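**Speaker notes: Keeping a Shared Kitchen Counter in Good Order**
Wollthorpe Residents' Association, talk by Maite Zabala

Good evening, and thank you to Renato Gallardo for the introduction. I shall speak for 40 minutes and take questions at the end.

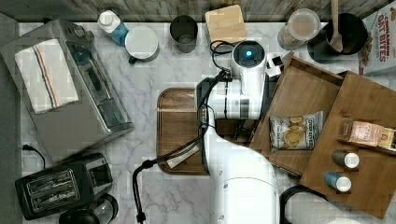 The subject this evening is the worktop, and in particular how a household or a shared kitchen decides what may stand on it permanently. The association's handbook gives the matter one paragraph. I hope to persuade you that it deserves a page.

*(Pause. Check that the back row can hear.)*

**1. Appliances that stay out**

- A toaster oven and a two-slot toaster are often kept side by side. Ask whether both are used every week.
- Large appliances belong at one end of the counter, so that the remaining surface is in one piece.
- Flexes should be kept away from the front edge and from the sink.
- A towel left on top of a toaster oven must come off before the oven is switched on. Please say this slowly. It is the point most often missed at the Bustos House kitchen.

**2. The back row**

Mugs, tumblers and bottles tend to collect against the splashback. We recommend no more than 6 items there at any time. Cleaning products should be stored separately from drinking vessels, preferably in a low cupboard with a catch. Mugs that are clean go back on the shelf the same evening.

**3. Trays**

A wooden tray is a useful boundary. Small things placed on it can be lifted away together when the surface is wiped. Wood should be wiped with a damp cloth, dried at once and never left to soak.

*(Hand round the tray from the Zarberg Road kitchen. Renato has it.)*

**4. Marble**

Lemon juice, vinegar and wine will mark it. Blot a spill; do not rub. Use a mild soap and a soft cloth, and avoid any descaler near the surface. Resealing at Jindau Court was carried out in March at a cost of £1,586, a sum which members may wish to bear in mind when choosing a cleaning spray.

**5. The weekly clear**

Allow around 2 hours for the first one, including cupboards. Thereafter it is a short task. Everything comes off, the surface is washed and dried, and each item is returned only if someone present can say when it was last used.

*(Questions. Spare copies of the rota are on the table by the door.)*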